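Box Club: Two Arms, One Carton
Hincombe Robotics Club – gallery

12 shares | 3 comments

We use cookies to remember your settings. OK

This term's team project at Hincombe is folding a cardboard box with two arms, and we are so happy with how it's coming along! Yanling Ye and Mingxuan Hou lead the Tuesday group, and between them they've logged 1,263 practice runs (every one of them in the shared notebook – yes, we check). The goal is a closed carton in time for the Parkska student meet in May.

Two arms on one rail with a flattened blank between them. Getting both sides to agree on who moves first has eaten most of our evenings, and we've loved it.

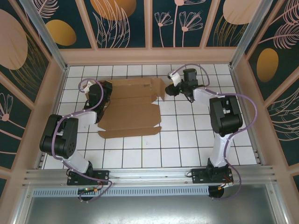 Mingxuan says the flaps are the fun part, and that anyone who thinks folding is easy should try it with one hand and a two-second delay.

Our control program is called Ellow. Yanling rewrote the timing part over a weekend, and now each arm waits for the other before it starts a fold. We're still tuning the grip, so if you've worked with thin cardboard, please come by and tell us everything!

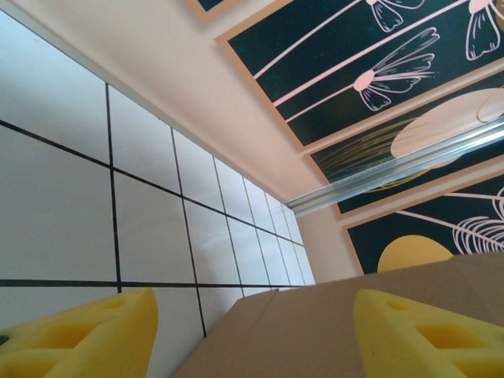 Yellow fingers and brown cardboard, from the gripper's side.

New members are welcome any Tuesday, no experience needed – bring a notebook and a spare box if you have one.

Get club news by email. Subscribe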